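Against the Clear Desk

Every August the office supply catalogues turn up, and every August they're selling me the same photograph. A pale desk, a lamp, one pencil. The message is that a person who worked at such a desk would get things done. I've been hearing this for most of my working life and I'd like to know where the evidence is.

My own employer, a mid-sized records firm in Dumbridge, went over to clear desks two winters ago. We were told to take home anything that didn't fit in a locker. Forty of us did as we were asked. I took home a dictionary, a jar of paper clips and a framed photo of a dog that wasn't even mine. The consultant who ran the change, from an outfit called Savine, showed us a slide that said visual clutter costs the average worker 13 minutes a day. I asked how they had worked that out. She said it was in the literature. I asked which literature, and she said she would get back to me, and I am still checking my inbox. 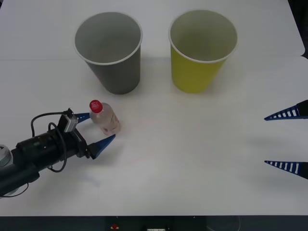 I don't doubt that some people are calmer with nothing in front of them. My neighbour Tatu Mwakalinga is one. He does bookkeeping from his spare room and can't start a column of figures until the pen is parallel to the pad. Good for him. What I object to is the leap from "Tatu likes it" to "everyone in the building must have it by Easter". A preference has been dressed up in a lab coat and sent around to collect our coffee mugs.

There is also the matter of where the mess goes. It went into the lockers, then on top of the lockers, then into a meeting room on the second floor that can no longer be used for meetings. The files I used to keep at my elbow now live behind a door with a code. When a client rings about an old claim I say "bear with me" and go for a walk. If anyone is adding up minutes, I'd like that walk put in the sum.

People who favour the policy tell me it's about focus. Maybe. I have watched colleagues focus very hard on a phone, propped up on a perfectly bare desk, for the better part of a morning. I've done it myself. A pile of work at least has the decency to look like work. When I could see the Hirose account sitting there with its corner turned up, I felt guilty and dealt with it. Now it is in a drawer and I feel fine, and the Hirose people have rung 9 times.

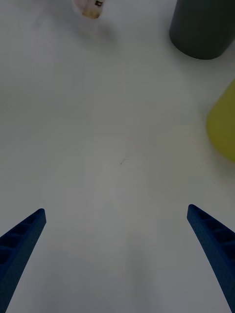 The word that bothers me most is "neutral". We were promised neutral surfaces, as though nobody had chosen them and they had simply been there under the paper all along. Somebody did choose them, of course, and somebody sent an invoice. White is the usual pick, and I can see the appeal for a minute or so: a broad white tabletop like that one makes even a bit of strong blue look as if it was placed there on purpose. Then I think about sitting in front of one from half past eight until five, with the afternoon sun coming in, and I want my brown desk back with its ring marks.

I grant that the old office had its faults. There was a man in claims whose desk we all avoided after the business with the soup. The cleaners told me they'd given up on our corner years before, and I believe them. A rule about food and a decent weekly tidy would have fixed both of those, and it would have cost nothing. But it wouldn't have filled a slide, and you can't bill for telling a man to rinse his bowl.

Last month we heard that the next stage is a booking system, from a company called Prikon, under which none of us will have a desk at all. You log in the night before and take what you're given. The memo says this will encourage chance conversations. The only one I've had so far was with a woman from payroll who had also come looking for the stapler. It's kept in a locker now, and neither of us knew the number.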